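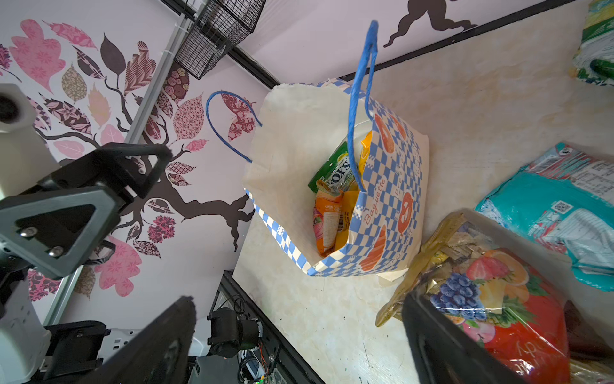
Figure 3.1 A paper carrier bag with several packaged snacks inside.

Chapter 3
Packaging: what it does and what it says

Pick up any snack and the first thing you touch is the work of a designer, a printer and a food scientist. Packaging is one of the most inventive corners of the food trade, and you handle it every day!

In this chapter you will follow one product, the Muvo oat bite, from the Nukell bakery to a shop shelf in Plastomton. On the way you will find out how a wrapper keeps air and damp out, why colour matters so much, and what the law expects to see in print.

Start with the paper bag. It folds flat, takes ink beautifully and can carry a surprising load if its handles are well fixed. Plastic film does a different job. It is thin and light, and once sealed it can keep a biscuit crisp for months.

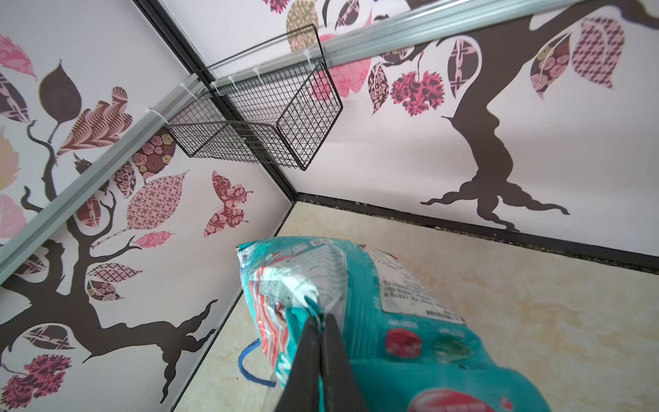
Figure 3.2 A teal plastic snack bag with a printed label area.

Before you read on, try Activity 3A (page 121). You will need a kitchen scale, a ruler and an empty wrapper from home. A Muvo box holds 200 g of food in 20 g portions, each wrapped separately. How much of the total weight do you think is packaging? Write down your guess and keep it for Section 3.4, where we weigh the lot.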